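Packing and box check staff wanted - Troson, Maltmont site

Posted December 10, 2021

We need people for the packing room. Start as soon as you can. Part time or full time, tell us which when you write.

Troson packs and re-packs small goods for shops and online sellers. Most of what comes through right now is for Mercado and Clindden, and both want every carton checked before it goes back out. That is the job. Closing cartons, taping, reading codes, checking labels, putting the bad ones aside.

What you would do on a shift
Fold and close cartons, flaps down flat, tape over the seam
Check the codes and labels against the sheet
Look over edges and corners for scuffs and tears
Write down anything damaged - short note is fine
Keep your table clear, sweep up at the end
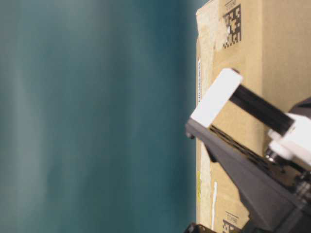
Carton with a scuffed edge and printed codes.

Damage like that gets a note and goes to the shift lead, who decides if the carton is used again or swaped. You don't have to decide. You do have to notice it. People who rush past edges don't last long with us, sorry but true.

Pay is 23 dollars an hour, same rate for days and evenings. Paid every two weeks. Training is paid too, two shifts, then you get your own table. After 400 hours you can ask for a set schedule. Free parking in Lot 115, behind the building. Bus stop out front.

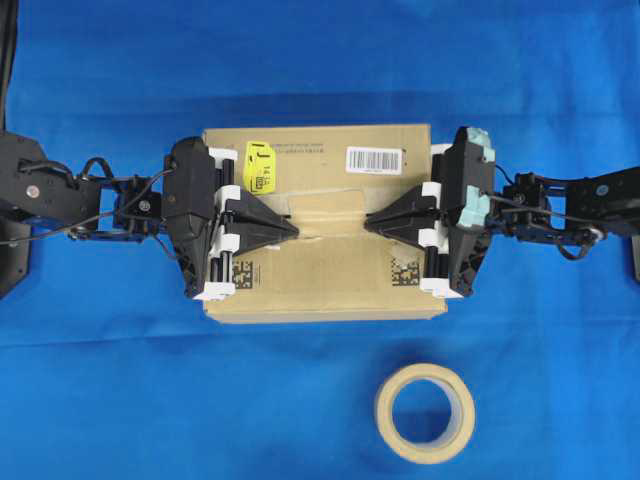
Labels are where new people slip up, so we spend most of the first training shift on them. Some cartons come in with old stickers, some with codes we still need, and you have to know which is which before you tape or cover anything. A lid can easily carry a yellow label, a white barcode sticker and square codes all at once. Read all of them. Tape goes along the seam or across it depending on the customer, the sheet will say. If tape has wrinkled or lifted at the flaps, press it down or re-do it.

You should have
Good eyes for small print (glasses fine)
Steady hands
OK with standing, stools available
Able to lift a full carton to table height
Basic reading and writing in English, for the sheets

Packing experience is nice, not needed. No resume needed either. Closed shoes please, no sandals even in June.

To apply - come by the Maltmont front desk, Room 611, or drop a note in the box by the door. Put your name, phone number, the hours you can work and when you can start. Say if you want days or evenings, evenings are easier to get at the momnet. We call everybody back, yes or no.

Spots stay open till filled.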